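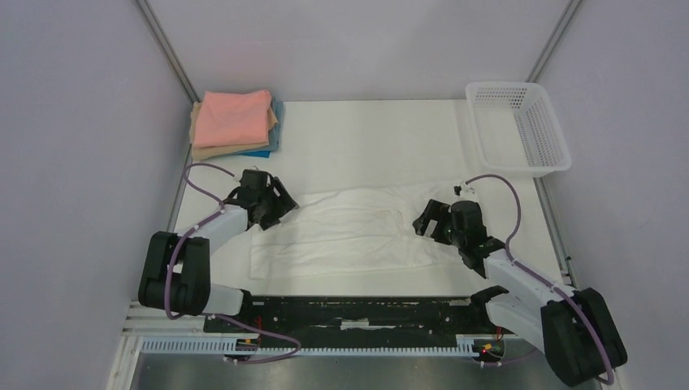
Emanuel Dobre
Student, Manual Therapy Programme, second year

Waiting Times and Missed Appointments at a Physiotherapy Clinic
Project report, 2023-12-20

1. Purpose
The project looked at whether a text reminder reduces missed appointments at the Pondley clinic, which treats mainly back, neck and shoulder complaints. Bookings are held in Prilline, the clinic's diary software. Until March, patients received a printed card at the desk and no further contact.

2. Method
The clinic supplied 800 booking records with names and addresses removed. Of these, 300 were first visits and were analysed separately. A booking was counted as missed if the patient did not attend and gave no notice before the start time. Late arrivals were counted as attended. Records with no outcome entered — mostly home visits — had been taken out by the clinic beforehand.
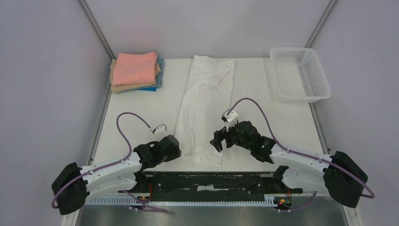 Emanuel Dobre

3. Results
Among first visits, 18 were missed after reminders began. Follow-up visits were missed less often than first visits in both periods. Early morning slots showed no clear pattern. The wait between booking and visit mattered more than the time of day: patients seen within 2 weeks were the most likely to attend.

4. Limits
The two periods fall in different seasons, and the clinic changed its opening hours between them. Reasons for absence were not recorded. The Ionescu scale for pain at booking was filled in too rarely to be used.

5. Further work
The Zulel branch still uses cards only and could serve as a comparison group. Pain scores should be made a required field before any new data are drawn.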